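Practice Journal, Gellbridge District Children's Services
August, entry of the practice lead, Intake and Assessment

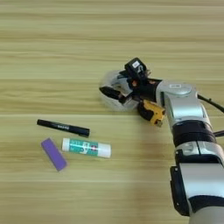
The review of closed referrals resumed at 8:30 this morning. The team has now read 138 files in which the intake decision was to take no further action, and the purpose of this week's reading is to establish how many of those families came back to the attention of the district within 6 months. I had hoped to finish the second batch before noon. We stopped well short of that, owing to the condition of the older records.

Aniela Kalinowski presented the first group. In her batch the written reason for closure was most often a single line, such as "no concerns at this time" or "parent cooperative." She asked that the finding be recorded in plain terms: a reader coming to the file later cannot tell what the worker saw, whom the worker spoke to, or whether the child was interviewed alone. I agree with her wording and have carried it into the draft.

There was a long discussion of calls from relatives. Under the current intake form, a grandmother or an uncle who calls is entered under "family, other," and the form offers no space for how often that person sees the child. Faith Kashindye has worked the evening line for several years and holds that frequency of contact is the first thing she asks. She writes it in the margin, and the margin does not transfer to the electronic record. I was not aware of this before today. I have asked for a count of the fields that are lost in the transfer and expect to be told that nobody has made one.

Verena Schwaiger attended for the legal office between 10:00 and 11:15. Her advice on repeat referrals was as follows. The district may consider earlier closed reports when it screens a new one, provided the retention period has not expired. Several supervisors have been telling staff the opposite. She will put the advice in a short memorandum. I have asked that it go to every unit on the same day, including the Rezende office, which was left off the last distribution and heard of the change from a school counselor.

Caseloads were raised, as they are at every meeting. The standard adopted by the district is 20 open assessments per worker. Two workers at Rezende are above it and one of them is in her first year. I approved a temporary transfer of cases to the central unit. The workers concerned are to conduct a joint visit with each family before the transfer takes effect, so that no child meets a stranger at the door without an introduction. Transport for these visits will be charged to the central unit.

In the afternoon I met with Tainá Marinho of the Lolline Family Center regarding the parent support agreement. The center has received 200 referrals from us under this agreement and reports that a large share arrived without a working telephone number. Ms. Marinho was courteous about it. She was also firm that her staff will not continue to spend mornings searching for families whom we have already visited at home. We settled on a warm handover: the assessing worker will call the center from the family's home, with the parent present and willing, and the first appointment will be set during the call. The arrangement begins at Rezende and at the Grindside satellite office. I neglected to ask who would cover calls made after the center closes at 5:00, and must write to her tomorrow.

Ayantu Gidey, our training officer, sent her outline for the fall refresher course. It devotes a full session to interviewing children under seven and half a session to bruising in infants. I have asked her to lengthen the second and to invite the nurse consultant. The outline says little on how to record a disagreement between a worker and a supervisor. In four of the files read today the worker had plainly wished to keep the case open, and the only trace of it was in an email attached at the back.

A note for my own use. The word "pattern" appears in the closure summaries with no shared meaning. Some staff take it to require three reports, some two, and one summary appears to use it for injuries of the same kind. The policy manual does not define it. I intend to propose a definition, or else its removal from the form, and will take the matter up with Ms. Schwaiger when her memorandum arrives.

Files left unread today have been returned to the locked cabinet and signed in. The Grindside batch is first on the list for tomorrow, at 8:30.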